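Teaching a box to close, one fold at a time

Riet Van Loon spends most of her working day closing cardboard boxes without touching them. She is an operator at Flundine, where she steers robot arms by remote control so that a program can later learn from what she did. Each run is saved with the arm's movements and the view from the small camera at its wrist.

"You sit down, you take the handles, and you fold the box," she says. "Then you open it again and start over. A set is 100 runs."

She started in March, after five years on the packing line at Stevens. The folding she knew already. The view took longer to learn. 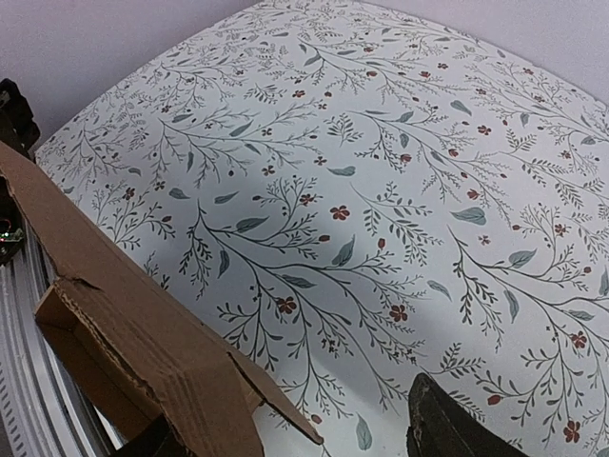 The wrist view over the table, with the box at lower left.

"At first I kept looking up at the real box," Van Loon says. "Frans told me to stop. The program only gets the camera, so I should work from the camera too."

Frans Hoekstra plans the tasks and checks the recordings. He throws out 18 of every 100, mostly for long pauses. A plain mailer box is harder than it looks, he says, as the lid, the side flaps and the front tuck all move when you pull on one of them.

"Cardboard gives," he says. "Riet takes hold of a wall, waits a moment, then moves. I want that wait in the data, but short." 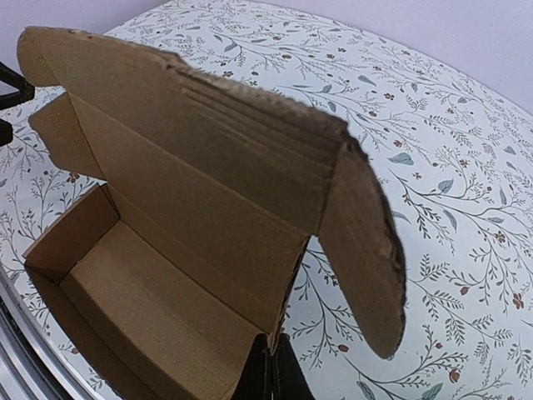
By hand or by remote

Flundine has also tried guiding the arm directly, with the operator's hands on it. Hoekstra found it quicker to teach a single reach that way. For folding he prefers remote control, which keeps the operator's hands away from the box.

Van Loon agrees, with one complaint. "I can't feel the board. I have to see it bend."
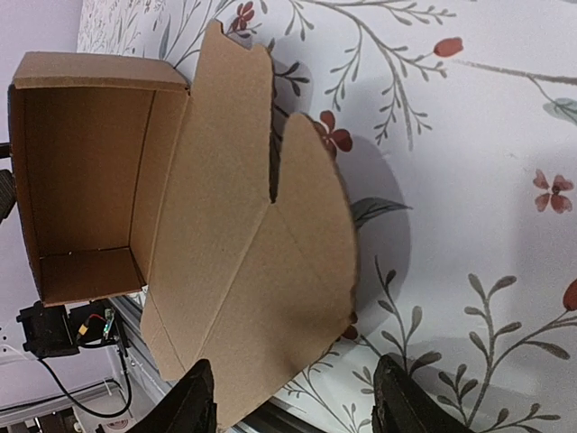

Gripper fingers on either side of the lower part of the flap.

The next task is a smaller box from Fititz. Van Loon has asked for softer handles before that set begins, and Hoekstra says they are on order.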